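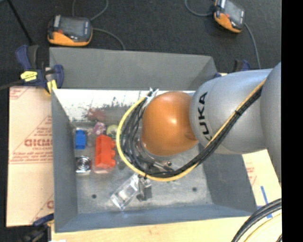
Ticket 133 - mixed items in metal bin, sort + label
Opened by: Loukia Karagiannis, Drindness stores
Assigned: Danai Liapis
Status: open, waiting on Economou

Sat 7:40. Bin was supposed to be the Kunlow returns only. Isn't. Blue block, red-orange brick, the chrome square with the rings, clear plastic box, couple of small round things, all on one label. System says 6 lines, none of them match by name.

8:05. Pulled the old list. Brick is under "toy, misc", blue block has no entry at all. Added one. Clear box entered as "container, transparent", please dont rename it again, search breaks.

8:30. Chrome square: no idea what code. Asked Economou, they did the original order. No reply yet.

9:10. Loukia asks can we just move everything to the Skitik shelf and close. No. Shelf label still prints as 2000 whatever you type in. Tried a restart, tried the other printer, same. Field looks like it has a default stuck in it.

9:25. Cleared default, saved, reopened the record. 2000 again. Passing that bit to whoever has admin on labels, seperate ticket pls.

10:15. Clear stuff is a pain against the bare metal, easy to miss. Check twice before you sign the bin off. Also the floor of it has two small holes, so no loose screws or pins in there, use a tray.

10:40. Gray bracket thing: leave with the bin for now, entered as "bracket?" w/ question mark.

Still to do: code for chrome square, label default, purple/pink ball (toy misc too?). Loukia to confirm the last one. DL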